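How I Set Up a Charging Station Before a Trip (and Keep the Cords from Taking Over)

Sep 11, 2021

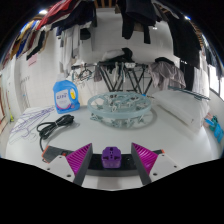
I used to pack my chargers last, at midnight, by crawling behind the couch and yanking things out of the wall. I have left behind a phone charger in Restholm, a camera charger in Itden, and one very nice long cable in a rental in Mesley that I still think about. So now I do a little charging session the day before I go anywhere, on one clear stretch of table, and everything that needs power gets it in one spot and then goes straight into the bag from there. It takes me 20 minutes to set up and then it mostly runs itself while I do laundry. The power strip lies lengthwise across the table, the purple travel adapter sits on top of it, and the long black cord stays bundled with a little tie so it isn't wandering all over the place.

What you need

A power strip with a switch on it
Your travel adapter, if you're going somewhere that needs one
Small ties for the cords. Twist ties, Velcro, whatever you have in the junk drawer
Masking tape and a pen
A zip pouch big enough for all of it

Step 1: Clear the table first

I mean really clear it, at least the part you're going to use. I tried doing this around a stack of mail once and packed the electric bill. A light-colored table is great for this if you have one, because black cords on a dark table just vanish, especially the short ones.

Pick a table near an outlet, too. You don't want the cord stretched across a doorway where you'll be walking back and forth with armloads of clothes.

Step 2: Look over the strip and the cord

Run your fingers along the whole cord before you plug anything in. You're feeling for nicks, flat spots, or anywhere the outer covering has pulled back from the plug. If you find one, that strip is done. Don't tape it, just replace it. I had one for years that got warm at one end and I kept using it like a dope until my sister-in-law took it out of my hand and put it in the trash.

Then check that the switch clicks on and off cleanly. Mushy switch, new strip.

Step 3: Unbundle the cord before you turn it on

I store my cords in long loops tied in the middle, and they look so tidy that it's tempting to leave them that way and use whatever length sticks out. For a phone or two it probably won't matter much, but a tightly bundled cord can hold heat when it's carrying a bigger load, so I just undo the tie and lay the cord out loose every time. Put the tie somewhere you'll find it again! I wrap mine around the handle of the pouch.

Step 4: Sort out the adapter

Travel adapters confuse people more than anything else in the bag, and I was one of those people for a long time. The thing to know is that a plain adapter only changes the shape of the plug. It does nothing at all to the voltage. Turn over your charger and look for the tiny print that says "input." If it gives a range that runs from 100 to 240, you're fine with just an adapter pretty much anywhere. If it only lists one number, leave that item home or buy a proper converter.

Test the fit now, at home. Push your charger into the adapter and see if it sits snugly. If it wobbles on your own table it's going to fall out of a hotel wall at 2 in the morning. My last one wobbled and I brought it anyway – charged nothing for two nights.

A couple of things I don't do: I don't plug a power strip into a travel adapter unless both are rated for it, and I never stack one adapter on another to get the shape I want.

Step 5: Plug in, slowest things first

Big batteries go first. For me that's the laptop and the camera, then the e-reader, then the phone. Leave a gap between the chunky chargers if your strip has enough outlets. Turn the strip on last, once everything is seated, and then check that each item is really charging. I've walked away from a loose plug more times than I'd like to admit.

Step 6: Label the cords

Tear off a bit of masking tape, fold it around the cord near the plug, and write what it belongs to. I own 13 cords that look exactly alike, and the tape has saved me so much grief.

Step 7: Loop, tie, pack

When everything's full, switch off the strip and unplug it from the wall. Now loop each cord. I go back and forth in long loose loops about the length of my hand, and then put one tie around the middle. Don't wind it tight around the charger itself, it's rough on the spot where the cord goes in. Leave the plug end sticking out a little so you can grab it.

Adapter goes in the pouch last so it comes out first. If you're bringing the strip, check the rules for wherever you're going, as some cruise lines and hotels don't want them.

I did this for the first time in January and haven't lost a charger since, though I did leave the pouch itself in the car once – still counts as packed, I say. My bag-packing page covers where the pouch goes once it's full.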